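New sheets, finally

OK quick one, I have to be out the door by 7 and I haven't packed lunch.

So I gave up on the old sheets. The ones from college, the ones with the hole by the foot that my toe found every single night. Spent way too long reading reviews. One set had 2,233 of them and I swear half were people arguing about thread count. Is 1,000 better than 400? No idea. Still don't know. Somebody wrote a whole essay on it and then gave three stars because of the box.

Ended up with a set from Bramico. Not the fancy line, the regular one. Almost went with Lovulon but $170 for something I'm going to drool on, no thank you.

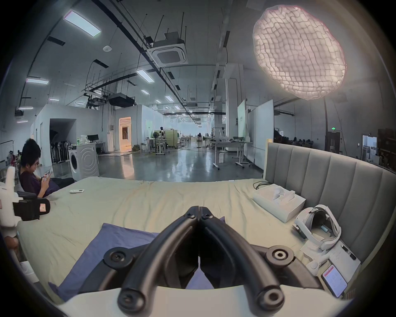 Page last changed: September

Pale green, sort of creamy. Wrinkles, yes. I do not iron sheets and I'm not starting now. The blue-purple pillow doesn't match and I don't care, it's the only one my neck likes.

Things I've learned so far. Wash them before the first night, they smell like a warehouse otherwise. Skip the dryer sheets, makes everything feel waxy. And the fitted one has a tag for the bottom corner, which I ignored, so I put it on sideways twice. Twice!! Then had to sit down for a minute.

Sleep has been better. Could be the sheets, could be that I quit coffee after lunch, could be the weather cooling off at last. Window open, fan off, no more waking up at 3 am all sweaty and mad. Bedtime is still a mess tho. I keep saying ten thirty and then its midnight and I'm reading about soup.

Next up is the blanket situation. Looking at one from Dumau, if anyone has had it for more than one winter tell me if it pills. My last one pilled so bad it looked like oatmeal.

OK lunch. Going.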